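Gellent Room Planner – a month in, and I'm hooked

I put off trying Gellent for ages. I pictured another program that would want my credit card, my phone number and a whole weekend before it let me draw a wall. So I was pretty happy to have my first room done in 22 minutes, coffee still warm!

Our place in Cimville is an old one, with no square corners and a hallway that narrows as you walk down it. The drawing tool handled all of that. You type in each wall length, drag the corner until the last side closes, and it keeps your numbers locked while you fiddle (my old planner, Raltura, used to round everything and drove me up the wall).

The furniture library is big, 400 pieces in the basic set, and you can change the size of every one of them. I built our ugly brown couch in no time. Sofas and shelves are great. Lamps are weak, and I still can't find a decent corner desk.

The free plan saves one home and stops at 100 objects. I hit that in April, halfway through the kitchen, mostly on cabinet handles – my own fault. The full version pulls up paint colors too, and the Saragih color pack is worth a look if you like soft neutrals.

Walk-through mode is the part I keep showing people. Trim, wall color and daylight all make more sense when you're in the room with them. Tilt with the right mouse button, and go easy on it at first.

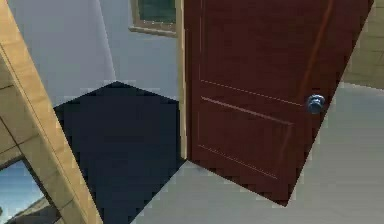

Beige trim and panels against a pale gray-white wall.

Gripes: undo only goes back ten steps, and the print layout squeezes the measurements into tiny type. My laptop fan gets loud with more than three rooms open. I'd still pick it again tomorrow, and the attic is next on my list.

Darmawan Rahman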